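Repair, Resale and the Office Computer

Most employers replace desktop computers on a fixed schedule, whatever their condition. The practice keeps budgets predictable. It also sends working equipment to storage rooms, where it loses value every month.

The town of Pondedlow reviewed its policy last September. Its offices held 101 retired machines, and the town had paid to store them for years. Under the new rules, a computer is inspected before it is replaced, and usable parts are kept for repairs.

"Age was the only question on the old form," said Esperanza Montes, who directs purchasing for the town. "We now ask what the machine is used for."

Savings depend on labor. A repair that takes a technician 10 minutes is easily justified; one that takes a full Monday seldom is. Data security also remains a concern, and drives must be erased before any unit is sold.

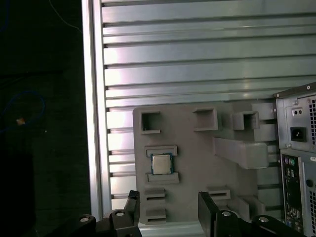
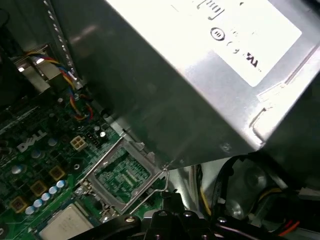
Computer components: a processor, first picture; a power supply and a Dell motherboard, second picture.

Comments

Nour Bitar: Our school district sold 80 desktops last year. The paperwork took longer than the erasing.

hokley_reader: What does the town do with old monitors? The article does not say.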